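4.2 Monitoring of the Façade Sculpture at Brarnell Hospital

The limestone figure above the east entrance of Brarnell Hospital was surveyed after cracks were reported at its base. The work formed part of the Shirima program on raised sculpture in public buildings, which also covers the bell frame at Nistard (Section 4.3). Access was by a fixed scaffold with two working levels, and the figure was left in place throughout.

Crack width was read at 29 points on the plinth and lower drapery. Each point was read by two surveyors working separately, and a third reading was taken wherever their values did not agree. The points were grouped by the direction they face, as earlier work on similar stone had shown more movement on sides exposed to direct sun. Air temperature and wind speed were logged at the upper scaffold level during every visit.

The iron dowel that ties the figure to the parapet was found to be rusted along its upper half. Rust takes up more space than sound metal, and the pattern of cracks around the dowel hole fits this cause. Movement of the building itself appears to have played a smaller part. The parapet showed no lean, and the mortar joints below it were sound.

Figure 6. Desk workstation.
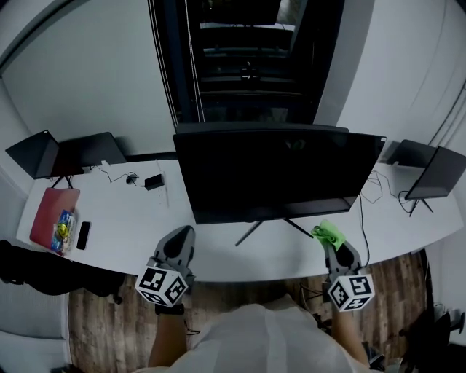
The repair proposed for Brarnell therefore replaces the iron dowel with one of stainless steel, set in lime grout. The existing hole would be cleaned and widened only where rust staining has weakened the stone. Lifting the figure clear of the parapet would be needed for this step, and the lifting plan is treated in Section 5. Until that work is done, the present straps should be kept under tension and checked after high winds.

Related items
Lime Grouts for Exposed Stone: A Field Review
The Irnov Parapet Figures: Condition Report
Lifting Plans for Fragile Sculpture

Comments (2)
Dennis Ndung'u: Was the dowel original, or from a later repair? The text does not say.
Kyrylo Hnatiuk: A table of the readings by direction would be welcome.

Contact | Copyright | Back to top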